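Clearing a shared table before the new roommate comes: what stays out?

vega_p
Hi all, long post, sorry! My roommate Naima Gaber and I have one pale wood table for everything (breakfast, makeup, mail, you name it) and a third person moves in this August. I've started sorting it and I keep getting stuck on food in plastic bags, the crinkly clear kind with pink printing.

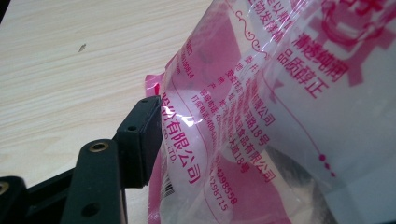 Naima wants all of that poured into jars and the bags thrown out. I like keeping the bag, folded over with a clip, so the cooking directions stay with the food. Who wins?

shawky119
Team jar, sorry Vega. I bought 5 of the same size years ago and my shelf has been peaceful ever since. Cut the label out and tuck it inside.

prekis_mom
I'd have to disagree with shawky119. Jars are heavy, they take up room even when they're half empty, and my kids have broken 2. Bags in a basket, done!

vega_p
Thank you, prekis_mom, I feel so seen. Next problem, and please be gentle with me: the little things. I have a small mirror with a thick black rim, and it has ended up right by a glass jar.

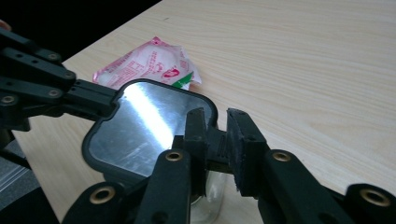 I do my eyebrows at that table every morning at 7 because the light is so lovely there, and I really don't want to move to the bathroom.

shawky119
Mirror in a drawer. Food and eyebrows don't mix, dear.

illgate_anne
Oh, let her keep the mirror out! Give it a little tray and wipe the glass when you wipe the table. Vega, did you ask Naima about the tray idea?

vega_p
Asking her tonight, over noodles.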